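The Parkach Ferry

So the ferry to Ovirholm was late again, and I had five dollars and a ham sandwich, and Prasert Kaewsai was already asleep on his suitcase. He can do that anywhere. I've seen him nod off standing up in a bank.

We were going over to see about my great-aunt's house. I'd never met her, but she'd left me the place in a letter that was mostly about her goat (the goat was called Tôn, and she wanted it kept away from the neighbors at Tolmont farm, who she said had been thieves since 1821). I was thrilled! I'd never owned anything bigger than a bicycle, and here I was with a roof and a goat and a feud.

"You can't even keep a fern," Prasert said, with his eyes shut.

"A goat lets you know when it's hungry," I said.

The boat came in at dusk, a squat old thing with Parkach painted on the side, and we had the whole cabin to ourselves apart from a woman knitting something enormous and green. I got to talking with her, the way I do, and told her all of it - the letter, the house, the goat. She kept on knitting.

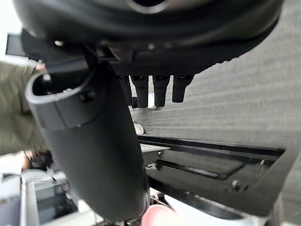
"And what did she say about Tolmont?" the woman asked, when I finally stopped for air.

"Oh, crooks," I said. "The whole family. Going back forever."

Prasert opened one eye. He'd seen the name tag on her bag before I did, and he gave me a kick on the ankle that I still think was harder than it needed to be.

"My grandfather took one fence post," she said. "One! And he paid 300 crowns for it in the end, with the lawyers."

I said I was very sorry to hear it. I offered her half the sandwich, and she looked it over for a while and took it.

"The goat's been at my place all winter," she said, chewing. "Somebody had to feed him. He's eaten my good curtains and most of a hat."

"I could pay you for the hat," I said, thinking of my five dollars.

"You can come and get him in the morning," she said. "Bring a rope. And wear boots, he goes for the laces."

Prasert had gone back to sleep by then, or was pretending to, and she moved her yarn over so I could put my feet up.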